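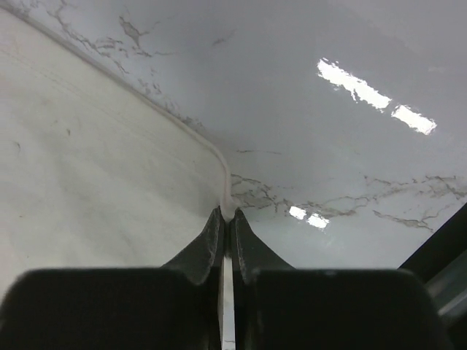

**FOR IMMEDIATE RELEASE**

**Tindton, 24 Dec 2022**

# Plarkeo opens its White Room in February, and I can't wait to show you around

I've been putting off writing this announcement until I was sure about it, and now I'm sure. Plarkeo is opening a new workroom and counter in Tindton this coming February, and the whole thing is about looking after white stuff. White shirts, white sheets, white tabletops, the white seam that runs between one white thing and another and always seems to be a slightly different white from both of them. We're calling it the White Room. I know it isn't the most imaginative name, but people understood it the first time I said it, and that settled it for me.

If you've been in our current shop you know how it goes. You come in for a brush or a bar of soap, and while I'm wrapping it up you tell me about a mark. There's a scuff on the side panel, or a gray smudge where somebody leans, or a tablecloth that went back in the drawer looking fine and came out looking tired. I love these conversations (I really do!), but there's only so much I can explain across a counter with a line behind you. What I've always wanted is a place where we can put the thing on a table under a good light and work on it together.

So that's what this is.

## What we're opening

The White Room will have two sides to it. One is a counter where you can buy what we already sell, plus our new cleaning paste, which I'll get to in a minute. The other is a set of work surfaces where anyone can bring in a piece and spend a session learning how to clean it, press it, fold it and put it away. We'll run three kinds of session to begin with:

- **Cloth.** Shirts, pillowcases, table linen, aprons. Sorting, washing by hand, pressing and folding.
- **Hard surfaces.** Painted panels, glossy tops, trays, shelf fronts. What to wipe with, what never to wipe with, and how to get a finish without streaks.
- **Edges and seams.** The raised bead, the rolled lip, the corner where dust settles and stays. I fought for this one to be its own session and I'm so glad I did.

You can book one or all of them. There's no order you have to take them in, although if you ask me, I'd do the edges first, and I'll tell you why if you stop by.

## Why white

People ask me this and I never have a short answer. White shows everything. A tiny dark speck you'd never find on a blue shirt is the first thing your eye lands on when the shirt is white, and the same goes for a panel or a sink surround or a shelf. It makes people nervous, so they scrub, and scrubbing is usually where the trouble starts. A matte white surface that gets rubbed hard with the wrong pad goes shiny in one patch, and then you've got a mark you can't wash off.

I did this myself, years back, to a cabinet door I was very fond of. It had one little gray streak on it. By the time I'd finished it had a bright spot the size of a saucer, and every afternoon when the sun came in, there it was. I kept that door. It's coming to the White Room and it's going up on the wall where everyone can see it.

Most of what we teach is gentle and a bit slow. Soft cloth, plain water, a small amount of something mild, a second cloth to dry with. Look at it from the side with a lamp before you decide you're done. Leave it alone overnight if you can stand to.

## Starting with cloth

I've spent a lot of this fall and winter with cotton on the table in front of me, and the part I keep coming back to is the seam. On a big piece of white cloth the seam is your friend. It gives you a straight line to work from when the rest of the fabric is going every which way. You can have a nice flat band on one side of it and a whole landscape of creases on the other, and the seam tells you which way to pull.

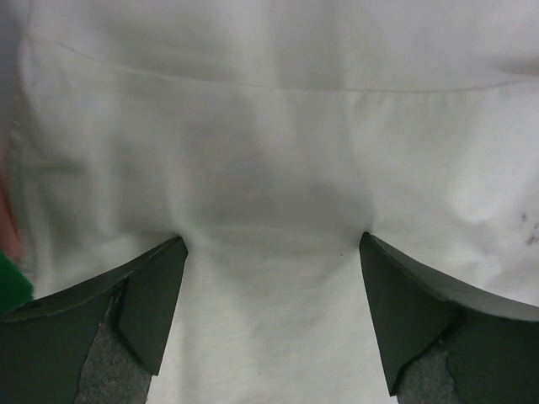
Pulling from below the seam is what finally fixed it for me, one reply to our newsletter said, "and I'd been tugging at the corners my entire adult life and blaming the iron." The same reply went on to ask whether we'd be covering collars. Yes! We'll be covering collars. Cuffs too, and the strip down the front where the buttons go, which takes more patience than everything else on the shirt put together.

In the cloth session we'll start before any heat comes near the fabric. You lay the piece down, find the longest seam, and smooth the flatter side first with your palm. Then you gather the loose side a little, let it drop, and smooth it toward you. Small pinches, no yanking. Half of the creases go at this stage, especially if the cloth is still slightly damp, and then the pressing is quick work.

We'll also talk about specks. Before you wash a white piece because of one dark dot, try lifting the dot off dry. A bit of lint or fluff will come away on a fingertip or a piece of tape, and if you wet it first you may be pressing it into the weave. This is the single piece of advice I give most often and I'll keep giving it.

## The new paste

Along with the room, Plarkeo is introducing Clukach, our own cleaning paste for hard white surfaces. We've been making it in small amounts and giving it to people to take home, and the response has been so warm that we've gone ahead with a proper first batch of 1,000 jars. It's a thick, mild paste with very little scent. You put a dab on a damp cloth (never straight onto the surface), work it in a small circle, and wipe it off with a clean cloth before it dries.

I want to be straight with you about what it's for. It's for scuffs, for the gray film that builds up where hands go, and for the line of grime that collects along a raised edge. It isn't for cloth, and please don't put it on natural stone. If you have a surface and you aren't sure what it's made of, bring in a photo or a description and we'll talk it over before you buy anything. I would so much rather sell you nothing than have you come back upset — and I say that as someone who has a lot of jars in the back room.

The lids took forever. The first ones we chose looked lovely and wouldn't close properly once there was paste in the thread, so we changed to a plainer lid with a wider lip. They stack better as well, if you care about that sort of thing. I care about it quite a lot.

## Glossy tops and marble patterns

The hard surface session came about thanks to a chat with De Luca, who are lending us display tops for the opening. We wanted something people could practice on, and I kept hearing about the same headache: a white top with a marble pattern, polished to a high shine, in a room with lights overhead. The pattern is pretty, all those gray and light brown veins branching off into each other, and it's wonderfully forgiving of crumbs. The shine forgives nothing. Every ceiling light lays a bright streak across it, and any smear you've left shows up right inside that streak.

The trick is to use those reflections. Pick one, get your head down low, and wipe until the reflection is clean from end to end. Then shift over and find the next. You'll get the whole top done this way without guessing, and you won't mistake a vein for a stain, which I've done more than once with a customer watching me.

And don't forget the edge. If there's a dark metal rail running alongside a white top, any groove in it will hold whatever you've just swept off the surface. Go along it with a dry brush before you bring out the damp cloth. 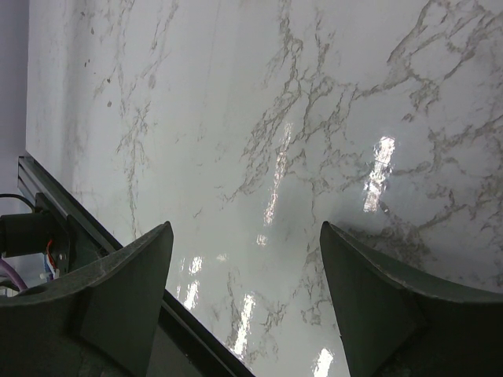 ## Visiting and booking

The White Room opens in Tindton in February, next door to our current shop, and you'll be able to walk between the two. The counter will keep the same hours as the shop. Sessions can be booked at the counter or by mail, and the booking list is open now. You don't need to bring any supplies. Bring something white that's been bothering you, and wear sleeves you can push up.

If you don't have anything to bring, come anyway. We'll have a basket of practice cloths and a shelf of panels in various states, all of them safe to make mistakes on.

For the opening we're printing 500 copies of a little booklet with the basic steps for cloth, hard surfaces and edges. It's free at the counter while copies last. I wrote it in the evenings at my own kitchen table and it's fairly opinionated about sponges. There's a blank page at the back for your own notes, and if you find a method that works better than mine, please tell me and I'll try it.

Jars of Clukach will be on the shelf from the first morning. For now it's only available in Tindton, though we're looking into sending it out by mail once we've worked out how to pack it so that nothing rattles.

## About Plarkeo

Plarkeo is a small home-care shop and workroom in Tindton. We sell brushes, cloths, soaps and now our own paste, and we teach people how to take care of the everyday things they already own.

## For the press

If you'd like to see the room before it opens, get in touch through the shop and we'll find a time. You're welcome to take pictures, and you're very welcome to bring a shirt.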